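FOR IMMEDIATE RELEASE

January 31, 2023

LUVTHORPE'S OLD BAKEHOUSE GETS ITS OVENS BACK THIS JUNE

Luvthorpe — I've been sitting on this news for weeks and I'm so glad I can finally share it! Lornirine, my little bread company, has signed the lease on the old bakehouse on Mallet Street, and we're opening the doors in June.

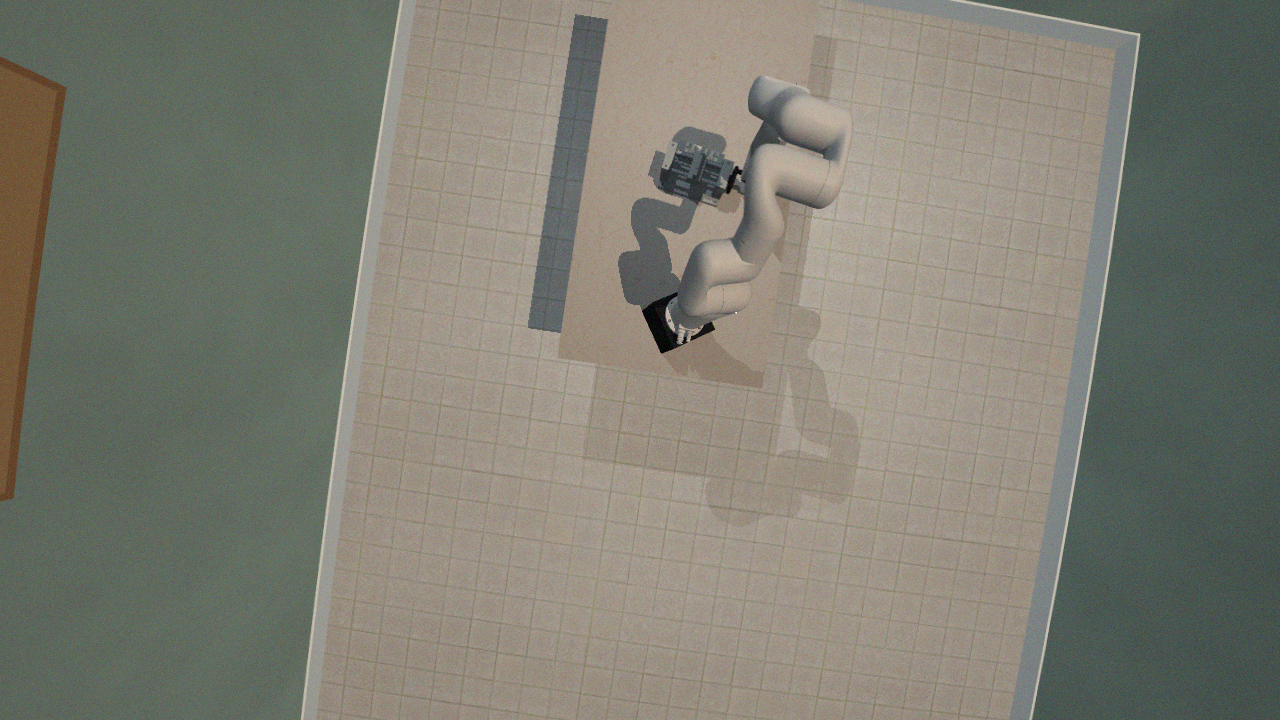
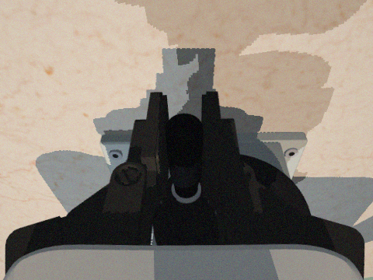
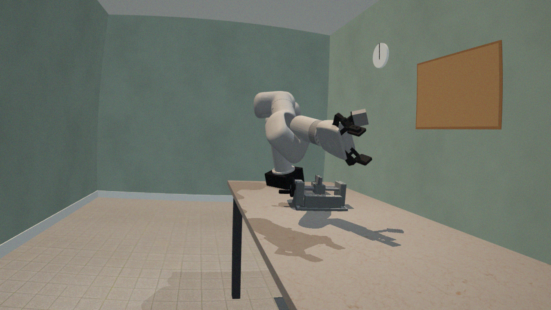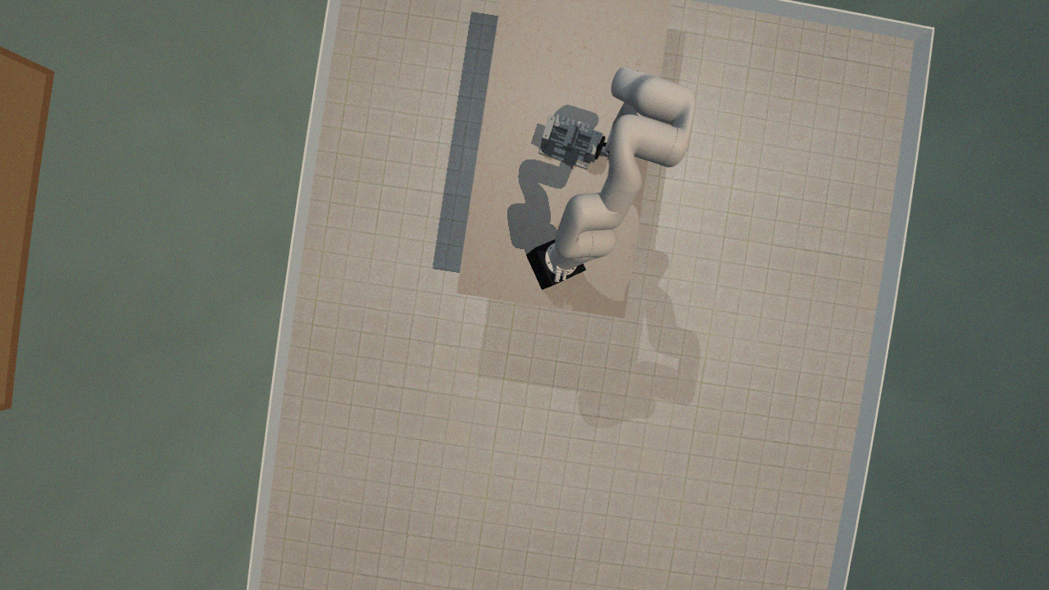 Computer renderings, including two views of a long beige tabletop (third and fourth).

If you grew up in town you already know the building. It went up in 1867 as a grain store, and the first loaves were baked in it in 1885, when the family who owned it put in a brick oven big enough to feed half the street. That oven is still there. It has a crack down the left side and a door that sticks (I have the bruises to prove it), and the mason who looked it over says it can be fired again once the crack is patched and the flue is lined.

So what are we baking? Mostly the same things I've been selling from my stall at the Kultcombe market: the seeded rye, the plain white tin loaf, and the potato rolls that people get a little competitive over. New for Luvthorpe is a long-proofed country loaf we're calling the Mallet, after the street. I've made more test batches of it than I'd like to admit, and my neighbors have eaten every one, even the flat ones.

We'll also have a counter with coffee and soup, and a shelf by the door for day-old bread at half price. Bring your own bag if you can. Seats are limited to start with, mostly stools along the window, and I'm still arguing with myself over whether there's room for a bench outside.

The part I'm most excited about is the classes! Every month we'll run an evening bread class for 6 people, small enough that everybody gets their hands in the dough and goes home with a loaf and a jar of starter. The first one will be a beginner class, so please don't be shy if you've never baked anything before. A seat costs $60, and that covers flour, supper and the jar.

We're hiring, too. I need two early-morning bakers — and I do mean early — plus weekend counter help. Experience is great, but I'd take a cheerful person who shows up on time over a fancy resume. Drop a note at the Kultcombe stall with your name and when you could start.

The stall isn't going anywhere, by the way. Several of you have asked, with worried faces. Same spot, same hours, same rolls.

About Lornirine

Lornirine is a small bakery making sourdough, rye and everyday bread by hand. Its bread is sold at the Kultcombe market and, starting in June, at the bakehouse on Mallet Street, Luvthorpe.

Press questions, class sign-ups and wholesale orders: please ask at the Lornirine stall, Kultcombe market.

###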